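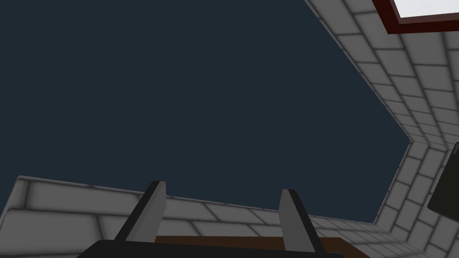 *Gray brick walls meeting at a corner, with dark navy blue overhead.*

# Flasgate Brickwork Notes

Welcome, and thanks for stopping by! Flasgate is a small collection of written notes on old brick walls: how they were laid, what sort of mortar holds them together, and how they're getting along these days. It began as a spreadsheet I kept while repairing my own garden wall, and it has grown a good deal since then (my garden wall, I'm sorry to report, is still only half done).

## What's in it

There are 1,024 entries, one for each stretch of wall, gathered across 176 streets and lanes. Every entry is a single row in `walls.csv`, and the longer remarks live in `notes/` as plain text files with matching numbers. There are no pictures in the data itself, only words and measurements.

| Column | What it holds |
|---|---|
| `wall_id` | A number that never changes, even if the wall comes down |
| `bond` | Running, English, Flemish, stack, or `other` |
| `mortar` | Lime, cement, mixed, or `unknown` |
| `joint` | Flush, raked, struck, or weathered |
| `condition` | A score from 1 to 8, where 8 is a wall you'd be proud of |
| `source` | `Hosus`, `Trileck`, `Le Goff`, or `own` |

## Where it came from

The oldest rows come from the Hosus survey sheets, which were typed up by hand from carbon copies and have the odd spelling you'd expect. Trileck shared their repair logs, which are wonderfully detailed about mortar and say almost nothing about bond, so you'll find plenty of blanks in that column. The Le Goff notebooks were the most fun to work through. They came with sketches in the margins, little weather remarks, and one very strong opinion on pointing with too much cement. I agree with it, for what it's worth.

## Things to know before you use it

Condition scores were given by eye, and the Hosus scores run kinder than the rest. Please don't average across sources without looking at them separately first! I also scored 20 walls a second time, in December, and my two sets of scores didn't always match. Both are kept in `rescored.csv` so you can judge for yourself.

`unknown` mortar means someone looked and couldn't tell. A blank means the question was never asked. I mixed these up in an early version, so if you downloaded that one, do grab the files again.

Nothing in here should be used to decide whether a wall is safe. For that you want a mason or an engineer standing in front of it.

## Fixes and additions

Corrections are very welcome, even tiny ones. Open an issue with the `wall_id` and tell me what's wrong. New walls should go in `incoming.csv`, and I'll give them numbers when I merge.

## Still to do

- [ ] Fill in bond for the Trileck rows
- [ ] Type up the last of the Le Goff margin notes
- [ ] Add brick sizes where we have them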